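Reading time: 2 minutes

3.2 What people keep, and where they keep it

I went into the Bramthorpe part of this study expecting to hear about value. I'd read plenty on heirlooms and inheritance, and I had a tidy set of questions ready about what things had cost and who would get them. Hardly anyone wanted to talk about that. They wanted to talk about where the stuff lives – the saucer by the sink, the tin at the back of the wardrobe, the one drawer that sticks.

We visited 21 households in May, and I asked each person to bring out whatever they wore or used to wear, in whatever they kept it in. Small open trays were common (see Figure 4), and so were old sweet tins.

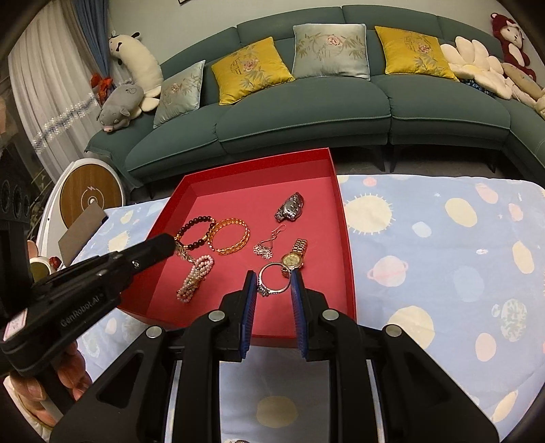
The tin people and the tray people talked quite differently. If you keep your rings in a tin you tend to tell me about the past, and there was one brooch from 1968 that took up most of a morning. If you keep them out in the open, you're more likely to tell me what you wore last week and what goes with your good coat. I wouldn't push this too far with a group this small, but it did make me go back and rewrite the Niskanen questionnaire, which had lumped all containers together under "storage".

Chains were a subject of their own. People were a bit embarrassed by them, I think, and several said they'd stopped wearing a favourite necklace purely because of the bother of getting it straight and doing up the clasp.

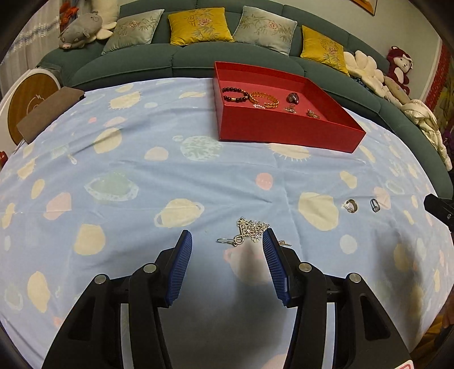 I've coded this as "nuisance" for now, though I'm not happy with the word. A necklace you can't face fastening is still yours and still loved, and one woman checked hers every night before bed without ever putting it on. Section 4 comes back to this with the Trakasa interviews, where the same thing came up with watches.

Related items
Buttons, tins and tidy drawers: notes from Trakasa
The Niskanen questionnaire, revised version
Who wears the watch? Everyday objects in Zirkance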